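The Last House on the Drenar Road

My grandmother left me a clock and 487 dollars, in that order, and the lawyer read them out as if they were worth the same. My cousins got the orchard, the good plates and the truck. I got the clock. I was thrilled, which everybody took for good manners.

You have to understand about that clock. It hung in the back hall of her house in Drenar, right where the hall turned and the floor dipped, and it ran eleven minutes fast every single day of my childhood. She knew it, we knew it, the mailman knew it. If you said "it's noon" in that house somebody would yell "by whose clock?" and then there'd be an argument, usually a fun one. I learned subtraction off that thing. I still can't look at a clock face without taking something away from it.

So I drove it home to Noden wrapped in a quilt on the passenger seat, with the seat belt on (yes, really), and hung it in my own hall, and it stopped dead.

I gave it a day to settle. I leveled it. I wound it, I moved it to the kitchen, I talked to it in a voice I usually save for the cat. Nothing! It sat there at twenty past four and looked at me.

There's one clock shop in Noden, Polishchuk's, down past the feed store, and I had never once been inside it. The man behind the counter had a sweater with both elbows gone and he took the clock from me like you'd take a baby from a person who was holding it wrong. He opened the back. He breathed on something. Then he said it would be 200 dollars just to take it apart and see, and that a Guritz movement was a stubborn animal, and had it been hanging somewhere crooked?

"The floor dips," I said. "In the old house."

"Then that's what it knows," he said, and went off to get a ticket.

I thought about that the whole way home. I thought about it so hard I missed my own turn. Because I'd been in Noden nine years by then and I was not running so great myself, if I'm telling the truth. I had a nice apartment with level floors. I had a job where I answered emails about other emails. I'd quit calling people back. And at night I'd started having this dream, the same one over and over, where I was in a place with no walls and had to put the clock back together before somebody came home.

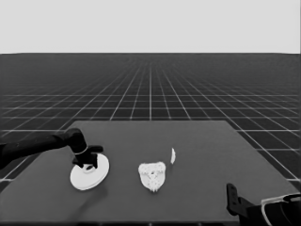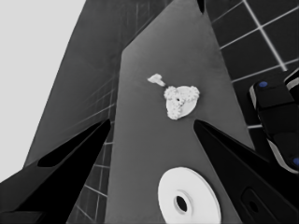 I'd wake up sweating with my hands going, like I was still fitting something into something. The cat moved to the couch.

Polishchuk's called after two weeks. Not a thing wrong with it, the man said, and he sounded personally insulted. He'd had every wheel out and washed it and put it back, and it ran fine on his bench for six days, and then he hung it on the wall and it quit. He put it back on the bench and it ran. "My bench is not level," he said, very low, like he was telling me about a crime.

So I paid him his 200, and I sat in the car with the clock buckled in next to me, and I didn't go home. I went the other way. It was May and the ditches were full of yellow stuff and I had the windows down, and I figured I'd just go look at the house. My cousins hadn't rented it yet. They'd been fighting over paint.

The key was where it always was, under the brick that doesn't match. The place smelled like apples and mouse. I walked down the back hall and my foot found that dip before I remembered it was coming, and I swear my whole leg was eight years old. There was a pale square on the wallpaper, and the nail was still in it, bent a little to the left.

I hung up the clock. I wound it. I gave the pendulum a push with one finger, the way she did, and it started right up, tock, tock, tock, loud as a horse on a bridge.

Well, I cried, obviously. I sat down on that slanted floor with my back against the wall and bawled for a good long time, and when I was finished I was hungry, so I ate a sleeve of crackers I found in the pantry that I'm pretty sure were older than the lawyer.

Then I called my oldest cousin. We hadn't talked since the funeral, and at the funeral we'd mostly talked about ham. I asked her what they wanted for rent.

She said, "For the house? The one with the floor?"

I said that one.

She didn't say anything for so long I thought the call had dropped. Then she said they'd been planning to fix that floor. They'd had a fellow out and he wanted 1,813 dollars to jack it up and make it flat, or 1,490 if they did the hauling themselves, and they'd pretty much told him yes.

"Don't you touch it," I said. "Don't you let him near it."

"You sound just like her," my cousin said, and I couldn't tell if she meant it nice, and I decided she did.

We argued about the rent for an hour. It was wonderful. I walked up and down the hall the whole time, down into the dip and up out of it, and she told me about her kids and the pruning and how the truck wouldn't start if you looked at it, and I told her about the emails. I told her about the dream too, which I hadn't told anybody. She said it sounded like bad cheese.

When it got dark I turned on the hall light and the clock said nine on the nose. I said so out loud, just to hear it. "It's nine o'clock!"

"By whose clock?" said my cousin, on the phone, with her mouth full of something, and then she hollered away from the receiver for one of the kids to go see what the stove said.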